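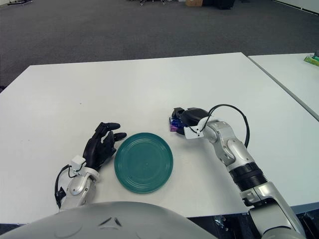 What is a bill? Not the kind your parents get in the mail. A bill is an idea for a new law, written down, and it has to go through a lot of steps before anybody has to obey it. Say the idea is about plates. A plain round plate, teal-green, with raised rings in it, sitting on a white table. Who gets to say if lunchrooms should wash plates and use them again, or throw away foam ones every day? In a lot of places, lawmakers do. Let's follow one plate bill and see where it goes.

Step 1. Somebody has an idea

Our somebody is Leonie Brunner, a fifth grader in the town of Skadmont. Her school threw out 369 foam trays in one day. She knows becuase her class stacked them up in the gym. (Smelly!) She wrote a letter to her state representative, Anas Awad. Just one page. You can do that too, any age, no stamp needed if you use email.

Step 2. It gets written down

Mr. Awad liked the letter. But a letter isn't a bill. People who work at the statehouse turned it into careful law words -- what counts as a tray, which schools, starting when. Then it got a number. Bill 514. Numbers are easier than long names. The long name was "An Act Relating to Reusable Lunch Ware in Public Schools." See?

Step 3. The small group looks at it

A small group of lawmakers reads the bill first. They hold a hearing. That means people come and talk, for it or against it. A cook from Hedegaard School said washing takes time and hot water, and her kitchen has one tiny sink. Good point. A parent asked who pays for the dishwashers. Also a good point. So they changed the bill. Changes are called amendments. The new part said schools with fewer than 40 students could wait ten years.

Lots of bills stop right here. They just sit. People say the bill "died in committee." Sounds sad, happens all the time.

Step 4. Everybody votes

If the small group says yes, the whole House talks about it and votes. More yes than no? It moves on. Then the Senate does the whole thing over again -- reading, hearing, talking, voting. Both have to agree on the exact same words. If the Senate changes even one little word, back it goes.

Step 5. The governor

Last stop. The governor can sign it, and then its a law. Or the governor can say no, called a veto. Lawmakers can still beat a veto but they need extra votes, usually a lot more than half.

So what happened to Bill 514?

Still waiting in the Senate. Leonie is in sixth grade now. She went to the second hearing in March and read her letter out loud.

Words to know

Bill -- an idea for a law, written down
Hearing -- a meeting where people tell lawmakers what they think
Amendment -- a change to a bill
Veto -- when the governor says no

Try it: find out who your state representative is. Ask a grownup or a librarian to help you look it up. Then write down one thing at your school you'd change.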